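## 4. Setting up the club trail counter

These steps cover the Skorkik trail counter as the Cirkulby Rod & Game Club uses it: strapped to a tree near the food plot, counting deer, turkeys and the occasional member who has forgotten where he parked. Read the whole section before you go out. Reading it by flashlight with the strap in your teeth has been tried.

### 4.1 Before you leave the clubhouse

1. Sign the counter out in the green ledger. Write your name so that a person other than you can read it.
2. Load eight AA lithium batteries. Alkaline cells quit in the cold, usually the night the big buck walks through.
3. Put in a formatted memory card. The slot takes the card label side toward the hinge. If it won't go in, turn it over. If it still won't go in, you are holding the battery door.
4. Press and hold MODE until the screen wakes up, then set the clock. Use 24-hour time. We have a whole April of turkeys that supposedly strutted at 2 in the morning.
5. Clear the counter to zero under SETUP > TALLY > RESET.

> **Note:** The tally rolls over at 1000 and starts again from zero without saying a word about it. If your plot is that busy, read it more often, or check whether it is counting a branch.

### 4.2 Choosing a tree

1. Pick a live tree at least as thick as your thigh. Saplings sway, and the counter believes every sway is an animal.
2. Face the unit north. Facing east or west, it will log sunrise and sunset as game.
3. Stand 30 feet from the tree, where you expect deer to cross. Anything farther out gets patchy.
4. Clear grass and low limbs between you and the tree. Ask the landowner first. On the Illano lease that means Purificación Lorente, who is generous about hunting and not at all generous about her dogwoods. 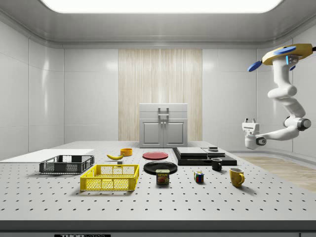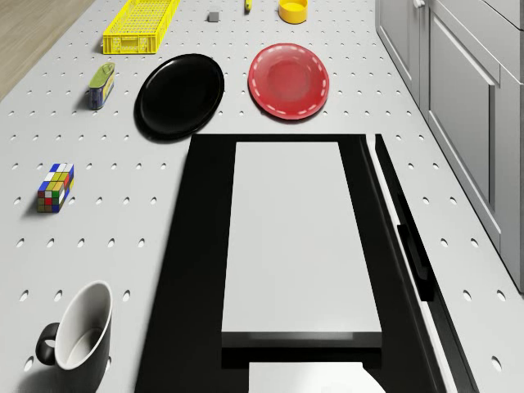 ### 4.3 Mounting

1. Run the strap through both rear brackets before you wrap it around the trunk.
2. Set the center of the lens 38 inches off the ground. Use a tape measure. "Belt high" varies a good deal across the membership.
3. Pull the strap tight and tuck the loose end. A flapping tail counts as one deer per flap.
4. Tilt the unit slightly downhill if the ground slopes away. A stick wedged behind the top edge works as well as the bracket they sell for this.
5. Close the cover until both latches click.

> **Caution:** Do not use screws, nails or climbing steps on leased land. The Hjaltadóttir property still has lag bolts in it from a previous club, and we still hear about them every spring.

> **Caution:** Never mount the counter from a ladder stand while wearing an unclipped harness. A harness in your truck doesn't count either.

### 4.4 Walk test

1. Turn the switch to TEST. A red light shows on the front.
2. Walk across the lane at a normal pace. The light should blink once as you pass.
3. Crawl across it. This checks for coyotes and fawns and is good for the character.
4. If the light misses you, raise SENSITIVITY one notch and walk again. If it blinks while you stand still, lower it one notch.
5. Turn the switch to ON. The light goes out after a minute.

Leaving the switch on TEST is the most common mistake with this unit. It will blink cheerfully at every animal in the county, record none of them, and be dead when you come back.

### 4.5 Reading the tally

Visit at midday, and no more than once every two weeks during season. Write down the tally, the battery level and the time. Swap the card even if you think it has room left.

Hand the numbers to Kári Bergmann, who keeps the game survey and enters them before each monthly meeting. He wants the number on the screen. He doesn't want the number you feel it should have been, or the one you saw in a dream the night before the opener.

| Screen shows | Meaning | What to do |
|---|---|---|
| LO | Batteries low | Replace all eight, not just the ugly ones |
| CD | No card, or card locked | Slide the tab on the card |
| TMP | Too cold to write | Wait for a warmer hour |
| 0 | No animals, or still on TEST | Check the switch before you blame the deer |

For storage between seasons, see Section 5. Take the batteries out first.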